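What Happens to Everyone Else When the Ground Crew Walks Out
Aviation Operations, second-year project
Supervisor: Cosmin Grecu
Tuesday, October 15, 2024

I picked this topic because I got stuck. In March I was booked on the early flight from Bastovholm to Cillwood, and the baggage handlers and ramp staff stopped work from five in the morning until ten. Five hours, I thought, that's fine, I'll be there for lunch. I got there at twenty to midnight! So when Cosmin asked us all to find a disruption and take it apart, I already had mine (and a grudge to go with it).

My question was a fairly simple one. Why does a five-hour walkout wreck an airport for a whole day, and could the timetable have been put back together any faster?

For data I used the airport's public departure boards, which a plane-spotting club at Raswood saves every few minutes and was kind enough to share with me. I also went through the notices the airline put out and handed round a questionnaire to people on my course who had been travelling that week. Only 17 of them filled it in, so please don't read too much into that part. The boards are the solid bit.

Going by the booked loads I was given, 2,177 passengers were due to leave Bastovholm on the day of the strike. Most of the morning departures were cancelled the evening before, which I had assumed was the airline panicking. Having spent weeks on this I've come round to their side a bit. If you cancel early, the crews stay where they are useful and the passengers (mostly) stay in bed. If you wait and hope, you end up with a full terminal, aircraft on the wrong side of the country and pilots running out of legal hours while they sit about.

The aircraft rotation was where it all came apart, and it took me ages to draw. The plane that should have taken me to Cillwood was meant to go on to Tillman, come back, and then do the whole loop again after tea. With the first leg gone it was still parked at Bastovholm at ten, but its second crew was waiting at Tillman with no way of joining it. So the plane was ready and the strike was over, and still nothing moved until the afternoon. I had two separate goes at modelling this in a spreadsheet and the first one was rubbish, as I had let crews appear wherever I wanted them. 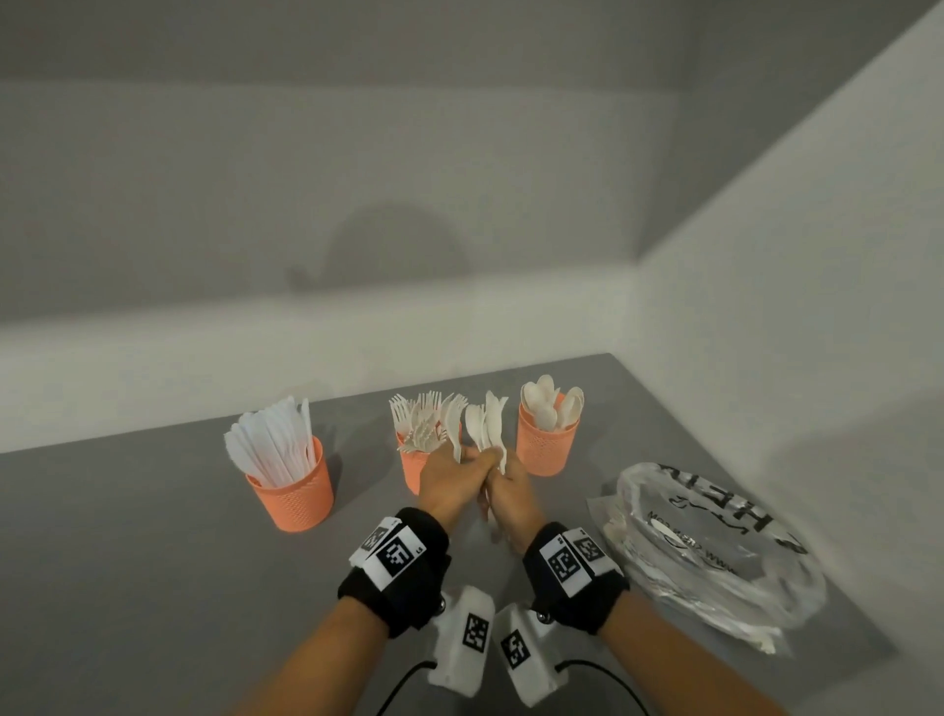

Catering was the part I nearly left out, and I'm glad I didn't. The loaders who bring the meal carts to the aircraft were in the same union as the ramp staff, so when the flights started again there was a queue for carts as well as for tugs. A plane can go without hot food, but somebody has to decide that, tell the crew and sort out vouchers, and all of it takes time. I hadn't thought of things as ordinary as white plastic spoons and forks, or a few orange cups, as having any part in a departure time. On the boards, though, the flights that were sent off without catering left well ahead of the ones that waited for it. I can't prove that was the only reason, as the short flights were also the ones with spare crews.

For the recovery I compared what really happened with a version where the Tillman crew was sent over by coach the night before. It's a drive of around 2 hours, so nothing heroic. In my model the afternoon flights go out nearly on time and the late evening ones aren't needed at all. The coach would have cost money and the crew would have needed hotel rooms, and I don't have real prices for either, so I've left the cost side blank instead of guessing.

Some things went wrong with the project itself. The saved boards have a gap just after the strike ended — the worst possible moment — and I filled it using the airline's notices, which are rounded to the nearest quarter of an hour. I also wrote to the union branch and the airline's press office for comment. The union sent me a leaflet and the press office never answered.

If I carry this on next year I'd like to look at the passengers who were rebooked through Cillwood, as several people on the questionnaire said their second flight was the one that really ruined the day. I'd also start asking for crew rosters much earlier. Thanks to the Raswood club for the boards, and to Cosmin for reading a very messy second draft.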